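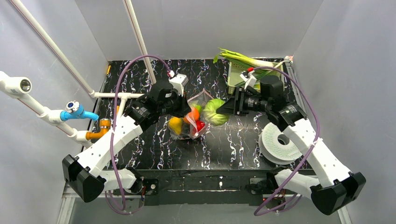

Leonie Schwerdtfeger
List moderator, Gamden Play Kitchen Swap

11 June 2022

On the plastic groceries: one clear bag per set, please, and fruit goes in the bag. The lettuce may ride outside. I've given up on the green onions, which lie across the top of the green basket and fit nowhere else.

> Do we still bag everything? Mine came back from Gerlach as 2 bags
> and a loose cabbage. Or lettuce. My son says lettuce.

Your son is probably right, though I wouldn't swear to it. Label the bag before it goes out. The last round had 225 pieces and one lemon that three families claim.

Leonie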